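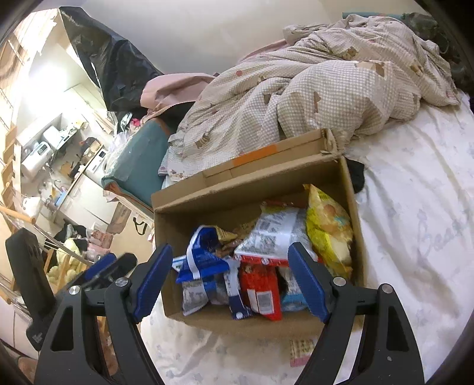

Encarnación Alcaraz would like to know when one of these things will put away her groceries, and she would like a date. She has been promised it since she was a girl, she says, along with the flying car, and she has stopped waiting for the car.

Bence Jakab has heard the question before. He runs chore trials at Bratton, a small outfit that tests other people's household machines and then writes them letters they don't enjoy.

"I tell everyone October," he said. "I'm careful to leave off the year."

His current headache is snack packets. A box of mixed snacks in crinkly plastic is, in his view, a meaner test than a sink full of dishes. "A plate has the decency to stay plate-shaped. You pick up a bag of chips by the corner and the rest of it goes somewhere else. Then the one underneath comes along for the ride."

The Vonex arm, which he likes, managed 40 packets in its best hour this spring. Alcaraz, invited to try the same job with one hand and a cup of coffee in the other, got through 200 and complained about the coffee.

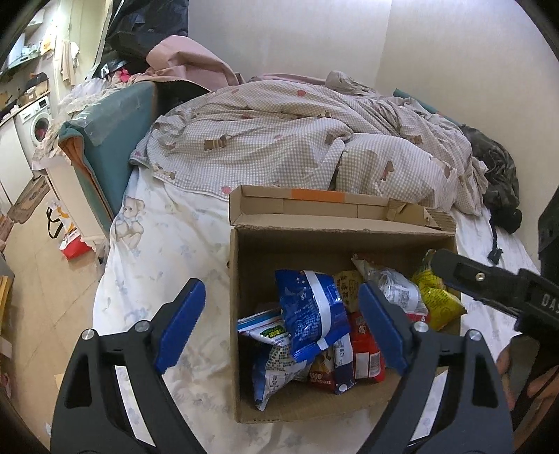 Speed isn't what bothers him most, though. "Slow I can live with. My brother is slow. What I can't live with is a machine that squeezes a bag of crackers into powder and reports success." The Rizvi software did that for about 2 weeks before anyone opened a bag.

So is anything ready? Shops are closer than homes, he thinks, as long as the shelves are straight and the customers stay out of the aisle. He has less hope for bedrooms. Bedding moves when you lean on it, boxes tip, and people leave things where they dropped them.

"The sales guys always ask if we could tidy up first," he said. "I say sure, who's going to do it?"

Alcaraz asked what a Prurkari unit would cost her, installed. Jakab named a figure. She asked whether it did windows. He said it did not, and she went back to her coffee.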